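Section 4 – Fitting the side walls and the back wall

Please read the whole section before you begin. The work needs two persons. One holds the panel and the other fastens it. If you work alone, the panel can fall forward and damage the worktop.

The walls of the Lodemier bench screen keep draughts and side light away from the work. They do not carry any load, so do not hang lamps or shelves on them.

1. Check that the worktop is level in both directions. Correct it with the feet, not with paper under the panels.

2. Lay the panels on a blanket. The back panel is 1,867 mm long. The side panels are both the same and can change places.

3. Stand the two corner posts at the rear corners. Turn the screws by hand only. You will need a little play in step 5.

4. Lower the back panel into the slots of both posts. Let it go down by its own weight – do not hit it with a hammer.

5. Slide in the side panels, the left one first. When all the panels stand straight, tighten the posts from the bottom to the top.

6. Remove the protective film. In a cold room the film tears easily, so warm the room before this step.

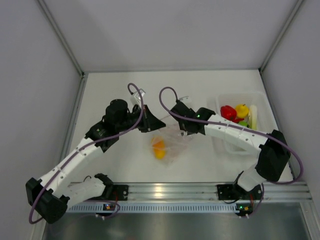

Fig. 4. Side walls and back wall standing, with an aluminium post in each rear corner.

Note: A narrow gap between the side panel and the worktop is normal. Close it with the edge strip from bag C. Do not use silicone, as it turns yellow and the panel cannot be taken out again.

Caution: The cut edges of the posts are sharp until the end caps are fitted. Wear gloves.

Checking the light

7. Switch on the room lamps as you will use them every day. Look at the back wall from your normal working place. It should be evenly bright, without a strong shadow in the corners.

8. If one corner is darker, move the lamp before you move the wall. A lamp directly above the front edge usually gives the worst result. Start with it roughly 200 mm further back.

9. Wipe the walls with a soft cloth and water with a little soap. Spirit and window cleaner make the surface shiny, and then it gives reflections.
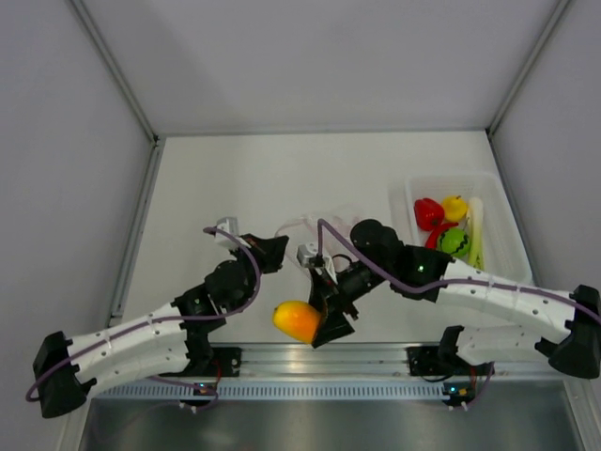

Kanyarat Ongart writes: In step 5 we tightened the left post fully before the right panel was in, and the back wall bent outwards in the middle. We had to open everything again. Please print this warning larger.

We thank her for this message. If the back wall is bent, loosen both posts by one turn, press the panel flat and repeat step 5 from the beginning. After one month of use, check all the screws again.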